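Flusano Folding and Storage System
Set-Up and Use Guide

Section 4. Folding on a Bed

4.1 Scope

This section covers sorting and folding clean garments on a bed when the Flusano folding table is not in use. It applies to shirts, T-shirts, light sweaters, shorts and soft pants. Structured jackets, pleated skirts and anything marked "hang only" on the care label are covered in Section 6.

Read Section 3 (Drying and Resting) first. Garments that go into the Marness drawer inserts while still damp will mark the insert lining.

4.2 What you need

Bed, single size or larger, with the mattress at its normal height
Fitted or flat sheet, pulled smooth
Marsden folding card (supplied)
Laundry basket or other container
Lint roller or soft brush
Marness drawer inserts, assembled as described in Section 2

The folding card is optional. It sets the width of the finished bundle and is useful when several people share the folding, as the bundles will then match in the drawer.

4.3 Preparing the bed

1. Move pillows, cushions and spare covers to the sides or the head of the bed. They do not have to leave the bed, but the middle must be free for one garment laid flat with the sleeves out.

2. Pull the sheet toward you from the near side until the middle lies flat. Tuck the slack under the mattress.

3. Brush off lint, hair and crumbs. Check the sheet again before dark garments are laid on it.

4. Switch on the main room light. A bedside lamp throws shadows across dark fabric and makes seams hard to follow.

5. Set the basket on the floor at your stronger side. Do not set it on the mattress. Its weight pulls the sheet out of line and the garments slide toward it.

Note: A loose cover or blanket can stay at the far edge of the bed. Fold its front edge back if it creeps into the folding area.

Caution: Do not fold on a heated blanket or mattress pad while it is switched on. Unplug it before you start.

4.4 Dividing the surface

Treat the bed as two zones.

Near zone. The part of the bed directly in front of you. Only the garment being folded belongs in this zone.

Far zone. The part of the bed beyond the garment. Finished bundles go here until they are moved to the drawer.

Keep a gap between the zones. If a sleeve from the near zone reaches a finished bundle, move the bundle back. Bundles are easily dragged open by a cuff or a drawstring, and the fold then has to be repeated from the start.

On a patterned sheet, use a printed line or motif to mark the border between the zones. On a plain sheet, lay the Marsden card across the bed as a marker. 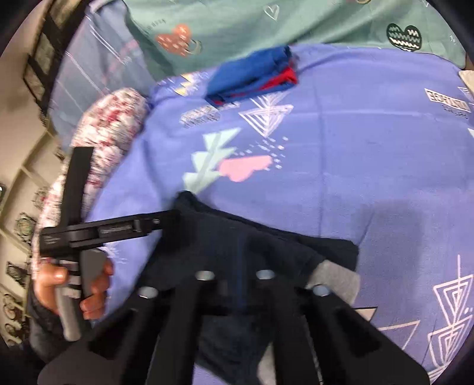 Figure 4-1. Navy garment in the near zone, folded blue bundle in the far zone, on a printed sheet.

Work on one garment at a time. Do not empty the basket onto the bed. A pile in the near zone has to be moved for every fold, and the garments at the bottom crease under the weight of the rest.

4.5 Basic fold (shirts, T-shirts, light sweaters)

1. Lay the garment face down with the collar pointing away from you.

2. Hold both shoulder seams and pull them gently apart until the back is flat. Smooth from the collar to the hem with the flat of the hand.

3. Place the folding card on the back of the garment, top edge level with the base of the collar. Center it between the shoulders.

4. Fold the left side over the card. Turn the sleeve back on itself so that it lies straight along the side and does not cross the far edge of the card.

5. Repeat with the right side.

6. Slide the card out toward the hem. Hold the collar down with your free hand while you do this.

7. Fold the hem up to the middle of the garment, then fold again to the collar.

8. Turn the bundle over. Press down once with the palm to push out trapped air.

9. Place the bundle in the far zone with the smooth folded edge facing you.

Note: For heavier fabric, fold in step 7 once only, hem to collar. A second fold makes a bundle that is too tall for the Marness shallow insert.

Note: If the garment has a print on the chest, leave the card out and fold by eye after the first wash. Some printed surfaces stick slightly to the card and lift at the edges.

4.6 Fold for pants and shorts

1. Close the zipper or tie the drawstring. Tuck loose drawstring ends inside the waistband.

2. Lay the garment flat, front side up, waistband to the left.

3. Bring one leg over the other. Line up the inside seams first, then the hems.

4. Fold the pointed part of the seat inward to make a straight edge.

5. Fold the hem up to a point just short of the waistband. Leave a gap the width of two fingers.

6. Fold in half again. For long pants, fold in thirds.

7. Place in the far zone, waistband side down.

4.7 Stacking in the far zone

Small stacks are acceptable on a bed, within the limits below.

Maximum height on a mattress: three bundles. The surface is soft and taller stacks lean.

Heaviest garment at the bottom.

Do not mix light and dark garments in one stack during the first few washes. Color can transfer under pressure, most often from red and navy fabric.

Turn each stack so that its folded edges face the same way. A bundle set down at an angle should be straightened before the next one goes on top.

If a stack tips, lift off the top bundle and re-press the one beneath. Do not push the stack back upright from the side, as this spreads the layers.

4.8 Moving bundles to the drawer

1. Open the drawer fully. Check that the Marness insert is seated at all four corners.

2. Slide one hand, palm up, under the bundle. Place the other hand flat on top.

3. Lift straight up. Do not pull the bundle across the sheet.

4. Lower the bundle into the insert with the folded edge up. Fill from the back of the drawer to the front.

5. Leave enough room to get a finger between bundles. A packed insert will crease everything in it and is hard to lift out.

6. Close the drawer slowly and check that nothing catches on the rail.

Caution: Keep fingers clear of the insert clips when the drawer is moving. The clips are stiff when new.

4.9 Mixed loads

Where the basket holds several types of garment, fold in this order: pants, sweaters, shirts, T-shirts, small items. Large garments first will clear the basket quickly and bring socks and underwear to the top, where they can be paired without digging.

Bed linen should be folded last, or on another day. A flat sheet needs the full surface of the bed, and finished bundles would have to be moved twice. Households that change the beds on Sunday can fold garments in the morning, before the beds are stripped.

Do not fold on a bare mattress. The quilting leaves a mark in thin cotton.

4.10 Troubleshooting

Bundle opens when lifted.
Trapped air, or the last fold stops short of the collar. Unfold to step 7 of the basic fold, press flat and refold.

Bundle is wider at one end.
The card was not centered, or the garment twisted when it was laid out. Check that both side seams run straight before the first fold.

Garment slides on the sheet.
Common with satin and microfiber sheets. Lay a cotton towel over the near zone and fold on that.

Sleeves show at the edge of the bundle.
Sleeve was turned back too low. Turn it at the shoulder seam.

Dark garment picks up lint.
Brush the sheet and turn the garment inside out before folding. If lint persists, see the dryer filter instructions in Section 3.

Bundle is too tall for the insert.
Use the deep insert (part 188) in place of the shallow insert (part 52). Both fit the same clips.

Back strain.
The bed is too low for long folding sessions. Kneel on a cushion beside the bed, or use the folding table — its legs lock at a greater height than most mattresses.

4.11 Care of the folding card

Wipe with a damp cloth and dry at once. Do not put the card in a dishwasher. Store it flat on the bottom of the drawer, under the insert, or hang it by the corner hole. A card that has bowed can be laid under a few heavy books overnight.

Replace the card if an edge chips. A rough edge will snag knitwear.

Cards supplied before October have square corners. Later cards have rounded corners and are otherwise the same. Either can be used with all folds in this section.

4.12 Related sections

Section 2, Assembling the Marness drawer inserts
Section 3, Drying and Resting (includes the Fluvlow drying rack)
Section 5, Folding Bed Linen and Towels
Section 6, Hanging Garments

Replacement cards and clips are listed in the parts table at the back of this guide. Quote order code 1787 for the card and clip set.

Text: Liam Tindall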